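Reference > Household Objects > Drinking Vessels > Metal tumbler

A metal tumbler is a drinking cup without a handle or foot, made from sheet metal and usually wider at the mouth than at the base. The taper lets cups stack, and most writers treat it as a modern convenience, though older tapered cups survive in horn and wood.

The origin of the type is disputed. A popular account credits a workshop in Jilmont with the first stamped tumblers in 1790. The claim rests on one trade notice, and Zeeshan Orakzai, who examined it, found that it mentions "cups of metal" and nothing about stamping. The often repeated figure of 500 cups a week appears in no source older than a souvenir booklet.

Claims about health are weaker still. Sellers of the Lorine pattern have long said that metal "livens" water. Chang-ho Ra compared water left for 20 hours in metal and glass cups and reported that 7 tasters could not tell them apart. The test was small and has not been repeated, but supporters of the idea have offered nothing better.

Rolled rims are commonly said to have been added for comfort. A folded edge also stiffens thin sheet and hides a sharp cut, and makers had good reason to want both. Painted or coated outsides came later. The Magsi catalog calls its colors "permanent," a word that owners of chipped cups may question.

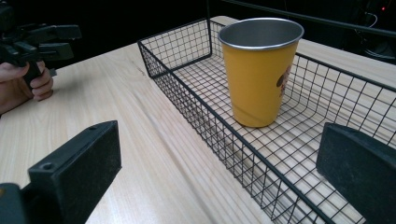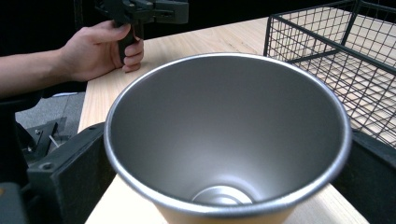

Tapered metal cups with rolled rims, first and second pictures.
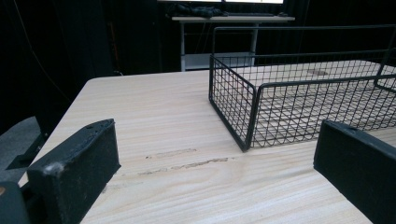

Collectors divide tumblers into "Clurnus" and "plain" types according to the depth of the base ring. The division is of doubtful use, as ring depth varies within a single batch, and dealers tend to apply the more expensive name to whatever they have in stock.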